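Section 6. Adding a Property and Publishing the Listing

This section covers creating a new listing in Fareck, assigning it to an agent, and sending it to the public site. It assumes your office account is already active and that you have finished the contact import in Section 5. If your office used Skarkerex before the switch, read the note on old reference numbers before you start.

Before you begin

Have the following at hand:
– the signed agency agreement, scanned as a single PDF
– the owner's contact record number
– the floor area and lot size from the deed
– at least eight photos, sorted in the order you want them shown

6.1 Create the record

1. Sign in and open Listings from the left menu.
2. Click New Property. A blank form opens with the status set to Draft.
3. Choose Sale or Rental. This cannot be changed once the record has been saved. If you choose the wrong one, delete the draft and start again.
4. Enter the street address. Wait for the map pin to load, then drag it to the front entrance if it lands on the wrong building.
5. Type the owner's contact record number and press Enter. The name fills in by itself.
6. Click Save Draft.

Note: Offices that moved over from Skarkerex can put the old reference number in the Previous ID field. Buyers do not see it, but staff can search by it. 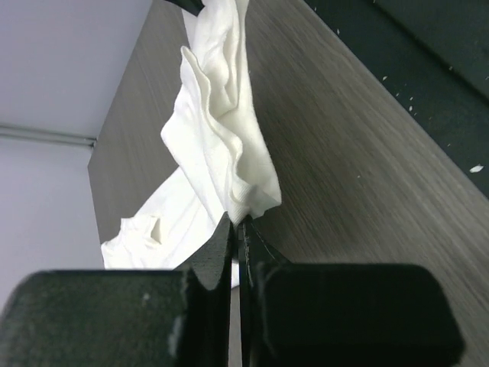

6.2 Enter the details

1. Open the Details tab.
2. Fill in bedrooms, bathrooms, floor area and lot size. Use numbers only. The unit comes from your office settings.
3. Enter the asking price. Leave out commas and the currency sign.
4. Write the description. The limit is 91 words on the short version, which appears in search results. The long version has no limit.
5. Tick any features that apply. Features left blank are treated as "not stated" and will not show up in filtered searches.

Caution: Do not put the owner's name, phone number or alarm code in either description. Both fields are public as soon as the listing goes live. Use Private Notes for anything meant for staff.

6.3 Add photos and documents

1. Open the Media tab and drag your files into the upload box.
2. Click the star on the photo you want as the cover.
3. Upload the agency agreement under Documents and set its visibility to Office Only.
4. Check that the green mark shows next to each file. A file over 6 MB is rejected and has to be resized first.

The cover photo is cropped to a wide shape on phones. Preview it before moving on – tall photos of apartment buildings tend to lose the roof.
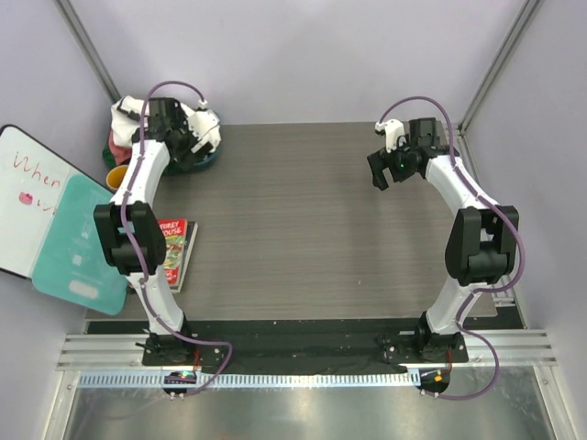 6.4 Assign and publish

1. Open the Team tab and pick a lead agent. You can add up to 2 more agents, who will receive copies of every inquiry.
2. Click Send for Review. The office manager gets a message and the status changes to Pending.
3. After approval, click Publish. The listing reaches the public site within the hour.
4. To share it with partner offices on the Koval network, turn on Partner Feed. The commission split must be filled in first or the switch stays gray.

Caution: Changing the price on a published listing sends an alert to everyone who saved it. Check the figure twice before you click Update.

If the listing does not appear

Check that the status reads Live and that the start date has passed. Listings in the Urkham district also need a zone code, found under Details > Location. If both are correct, send the reference number to Yevdokiia Stelmakh in office support.

Section last revised 6 April 2024. Continue to Section 7, Booking Viewings.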